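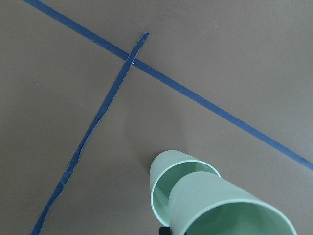

Reuse of Cups in the School Canteen
Project report, Valter Tavares
Supervised work, second term

1. Introduction

In our school canteen every drink is served in a paper cup, and the cup goes in the bin after one use. In this project I wanted to know if the students would accept a cup that they must bring back. The idea came from the town of Arnotlow, where the sports club Utance already uses cups with a deposit at its games.

2. Method

The canteen manager allowed me to test the system during January. The company Leson lent us 800 cups. Each student paid a deposit of 20 cents and received it again when the cup was returned at the counter. I was at the counter every lunch and wrote the returns in a notebook. After the test I gave a short questionnaire to 79 students.

I did not change the price of the drinks, so that the deposit was the only difference for the students.

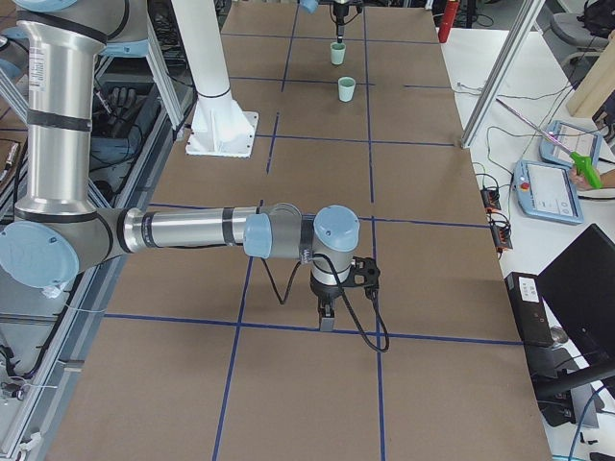 3. Results

In the first week many cups stayed on the tables and in the yard. The return counter was beside the kitchen door, and to reach it the students had to cross the line for the food. In the second week we moved it next to the exit, and the returns became better from the first lunch.

From the questionnaire, most students said the deposit was fair. The main complaint was the waiting time, which on busy days was 15 minutes. Some of the younger students did not carry coins, and they asked if the deposit can be put on the lunch card.

4. Problems

The washing took more work than I expected. The kitchen has one machine, and the plates must go first. Mrs. Paiva from the kitchen suggested to wash the cups in the afternoon, but then we need enough clean cups for the whole lunch.

5. Next steps

I would like to repeat the test with the lunch card in place of coins, and to measure the water used for washing. I have asked the canteen manager for permission and I am waiting for the answer.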